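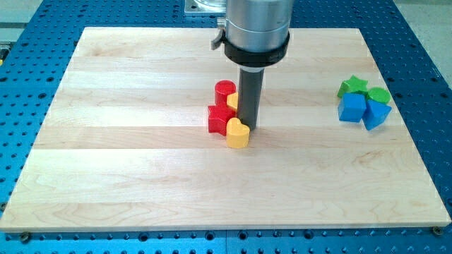
Voswood Community Woodworkers - Finishing Group

34 shares | 6 comments

I've been meaning to write up the Latar hardwax oil since July, when I finally got sick of waiting for polyurethane to cure in my freezing garage. A few people in the group asked what I was using on my chopping boards and the hall bench, so this is the long version!

I bought the small tin first, in the natural colour, and then went back for a large one, which probably tells you how the review is going to go. It's thicker than I expected, more like runny honey than an oil, and it needs a proper stir right down to the bottom (I didn't do that the first time and got a blotchy, greasy patch on some pine shelving that I had to sand off and redo). The smell is mild. I still open the roller door, but I can have a cuppa in the same room without getting a headache, and I couldn't say that for the old stuff.

The tin says two coats and I'd stick with that. I tried a third on the bench seat and it went a bit tacky and stayed that way for ages. Put on less than you think, work it in with a white pad, leave it maybe a quarter of an hour and then wipe off everything you can. My rags go flat on the fence to dry before they go anywhere near the bin, and yours should too - oily rags can catch fire on their own if you leave them scrunched up.

Colour is where I really fell for it. On blackwood it's gorgeous, all that figure comes up and the sheen stays low. On Tassie oak it goes a touch more orange than I'd like, so I used the Musberg white-tinted oil on my daughter's desk instead. That one keeps pale timber pale but it's fussier, and you'll see every lap mark if you dawdle. I also had half a tin of Hattori tung oil left over from last year, which is lovely and cheap and takes forever. If you're patient it's still a good finish. I'm not.

I gave the bench 72 hours before anyone was allowed to sit on it, and it's since had school bags, wet towels and one very muddy kelpie on it. There's a pale ring at one end from a pot plant, my own fault, and a light rub with a grey pad and a dab of oil got rid of most of it. Try doing that with poly!

Grumbles: the lid. It's a press-on one that gums up around the rim after a few goes, and by the end I was belting it with a mallet and swearing. I decant into a jar now. It's also dear, $31 for the small tin at our local, though that did both coats on the bench with enough left for a couple of boards.

I'd buy it again for furniture and anything that gets handled a lot. For outdoor stuff I'd look elsewhere - I put it on a garden stool as a test and it was grey and thirsty by the end of summer.

6 comments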